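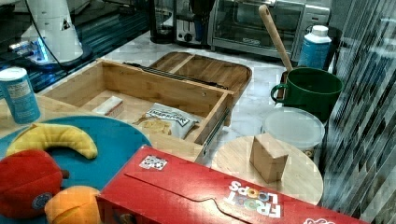

Clellton, 19 de octubre de 2024 - Tokex publica hoy la versión 5 de Pestow, su software de percepción y planificación para robots manipuladores que trabajan en cocinas y otros espacios domésticos.

La nueva versión estima la postura de los objetos aunque estén tumbados o se tapen unos a otros, como la caja roja de Froot Loops y las frutas de peluche del plato azul. También trata los cajones abiertos como recipientes, con sus paredes y su fondo, y descarta los agarres que chocarían con ellos.

El módulo se ha evaluado con 1.608 escenas de encimera y un catálogo de 200 objetos. El tiempo medio de planificación es de 69 milisegundos por agarre.

«Los códigos impresos siguen siendo compatibles, pero ya no son obligatorios», explica Wilma Kerr, directora de producto. Rory Semple, responsable de planificación, añade que las configuraciones anteriores - incluidas las creadas con el editor Mabaso - se importan sin cambios.

Pestow 5 está disponible para los clientes con licencia en vigor. La versión anterior recibirá correcciones hasta abril.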